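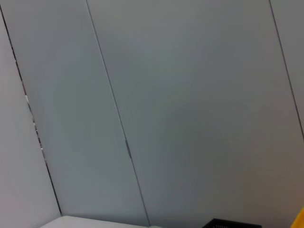 Week 3: Comparing Grippers Without Fooling Yourself

Read this before Monday's lab. It replaces last year's sheet, which described a bench we no longer have.

Most gripper comparisons are won by whichever gripper the author liked at breakfast. The usual method is to pick an object the favourite can hold, pick it up several times and call this a trial. Clerkport's old data is of this sort: 119 lifts, all of the same foam cube. We learn a great deal about the cube.

Your objects should disagree with each other. A full water bottle is heavy and smooth. A mesh pencil holder is light and tips over if you look at it. A marker pen lies flat and rolls, an eraser hardly clears the table, and a toy pepper sitting in a frilly bowl asks the fingers to get past the rim first. Write down your list before the first lift, and don't drop the awkward ones at lunchtime.

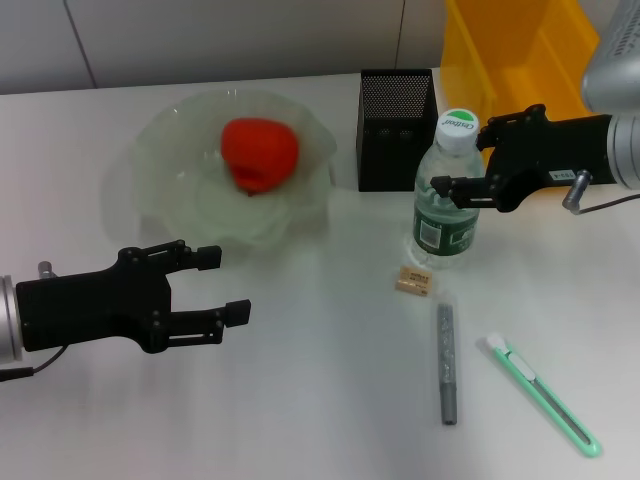 With two arms facing each other, swap sides halfway through. The Garnthorpe groups skipped this and spent a term admiring a difference that belonged to the left-hand cable.

For each lift, note the object, the arm, the finger opening at the start and the result. Results are: held, slipped, missed, knocked over. "Nearly" is not a result.

Wrist cameras: log where each one points before you close the fingers. A wrist view full of wall is still data – it tells you the arm was looking at the wall.

Each pair does 64 lifts. Tables go in the Tredinton folder, raw logs included. Reading: Fodor handout, section 3, skipping the part on suction.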